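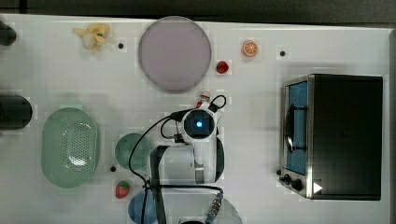

Motion planning software ought to be judged by the model of the world it is given, and most groups that buy or build such software spend too little time on that model. A planner takes a description of the arm, a description of the surroundings and a goal, and it returns a path. If either description leaves something out, the path will be correct only on paper. The most common omission in our experience is the cable. On a tabletop set with a toaster oven, a colander, a green bowl and a few pieces of toy fruit, every one of those objects will have an entry in the planning scene, often a careful one. The black cable that arcs over the wrist of the arm will usually have none, and neither will the one that swings out to the left past the bowl. They are treated as part of the background, although they take up space and move whenever the arm moves.

It is the position of the Skidenton software group that this practice should end. We hold that any planning scene used for work near loose objects should contain a stated allowance for cables, that the allowance should be kept in the same file as the rest of the robot description, and that a run made without one should be marked as such in its record.

The case against us is familiar and deserves a fair hearing. Cables are soft. They have no fixed shape, they hang differently after each service, and a faithful simulation of one is slow. A planner that must answer in a fraction of a second cannot wait for a physics engine to settle a loop of wire. Engineers who make this argument are correct on every point, and for some years our own group accepted it as the end of the matter.

What changed our view was a review of stopped runs carried out last September. The group maintains a log of every tabletop run that ends before its goal, and the log at that time held 906 entries. Two engineers read all of them. They assigned 75 to contact between a cable and something on the table: a bowl pushed sideways, a light object dragged along, a plate turned until the grasp point was no longer where perception had placed it. In nearly all of these cases the original entry blamed perception. The camera had reported one position and the gripper had found another, and it seemed natural to suspect the camera. Tuning had then been done on a detector that was working properly.

A missing item in the planning model seldom announces itself, and the symptom shows up elsewhere, usually in the module with the least certain output. Staff time goes to that module. Thresholds are loosened, retries are added, and the system becomes slower and harder to explain while the cause stays in place.

We do not propose full simulation. The remedy we adopted is plain and somewhat crude. Each robot description now includes a small set of padded shapes attached to the upper links, sized to cover the region that the cables can reach. The shapes are checked against fixed and movable objects in the same way as the arm itself. They are larger than they need to be for most poses, and the planner therefore rejects some paths that would have been harmless. On a test set of 500 planning requests, the padded model added 40 milliseconds to the average answer. We regard this as a fair price. Others may have tighter limits on time, and they should weigh the matter for themselves, but they should weigh it with a measurement in hand.

There is a second objection, which came to us from colleagues at Skurham. They pointed out that cables also block the view. Where a cable lies across a dish at the near edge of the table, the perception system sees a partial outline and may fit the wrong shape to it, and no amount of padding in the planner will help. We agree. The same cable is then causing two separate errors, and only one of them is a planning error. In our view this makes the case for a shared description stronger. If the cable region is written down once, the perception code can read it as well, and can treat any outline that crosses the region with suspicion. At present the two programs in most laboratories hold two different ideas of what the robot is, and the cable appears in neither.

Ownership of the file is the harder question. Robot descriptions are generally supplied by the manufacturer and are treated as finished. The cables, however, are fitted on site, often by a technician who has no access to the software repository and no reason to open it. Under our present procedure a change to cable routing is a change to the robot description, and it is reviewed like any other change to code. The technician fills in a short form giving the attachment points and the longest free loop. A script turns the form into shapes. The procedure was unpopular for several weeks - it adds a step to a job that used to need only a few ties - and it is now routine.

We would also ask vendors of planning tools to do their part. The Mbeki toolkit, which our group uses, and the Priltton scene editor, which several of our partners prefer, both allow extra shapes to be attached to a link. Neither asks for them. A single warning at load time, stating that the robot has no cable allowance, would have saved us a good deal of effort. It could be turned off by anyone who has routed everything inside the arm.

It may be said that better hardware will remove the problem. Some arms do carry their wiring internally, and the number will grow. Yet tools, cameras and sensors are added at the wrist after purchase, and each of them tends to bring a cable of its own. Software groups should plan for the equipment that is on the bench today. Our shape set, the form and the script are available to any laboratory on request, and we would welcome corrections, particularly from groups working with two arms, where our padding is known to be too generous to be of use.

Reader comments (4)

bench_notes: We tried padded shapes a while back and gave up because the arm could no longer reach into a box. Did you make the padding depend on the task, or is it one size for everything?

Skidenton software group: One size per robot at present. Reaching into closed spaces is done with a second description that has a tighter loop, and the cable must be tied to match before it can be selected.

pathcost: 40 ms on average is fine, but what was the worst request? Averages hide the ones that time out.

rj_controls: Agree about the warning at load time. I would go further and make it an error.

Posted 1/18/20 | Contact the Skidenton software group | Copyright Skidenton. All rights reserved. | Back to top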